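Print this message | E-mail this message

[cell-assembly] Re: Brokari gripper kit, worth it for PC teardown and rebuild?
Tuesday, December 14, 2021

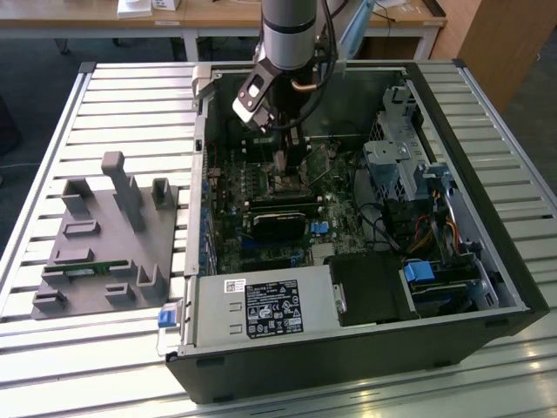 We have had the Brokari kit on the arm since June, so I can answer most of this. The fingers are fine for memory modules and small cards. Grip force repeats well once the zero is set, and you should redo the zero after every finger change.

> Does the kit come with fixtures, or do you have to make
> your own? Turnero quoted us 1,165 for the full set and
> the part list only shows the gripper, bracket and cables.

It does not. The 1,165 set is the gripper side only. Turnero sells a fixture plate for 199, but the slots are cut for one module length and you can't move them. We printed ours in gray with U-shaped holders and a tall post as a reference for touch-off. The print takes 30 hours at the layer height we use.

> Any trouble reaching the board with the case on its side?

Some. Approach from straight above and keep the wrist rotation small — the bracket is wider than the drawing suggests, and power cables near the drive bays will catch it. We added a waypoint 40 mm over the board and cut the speed below that.

The Sondano driver drops its connection if you poll it too fast. Use the older release. I have not tried the Torres fingers and would like to hear from anyone who has.

2 replies | 0 shares
List archive | Contact the list owner | Back to top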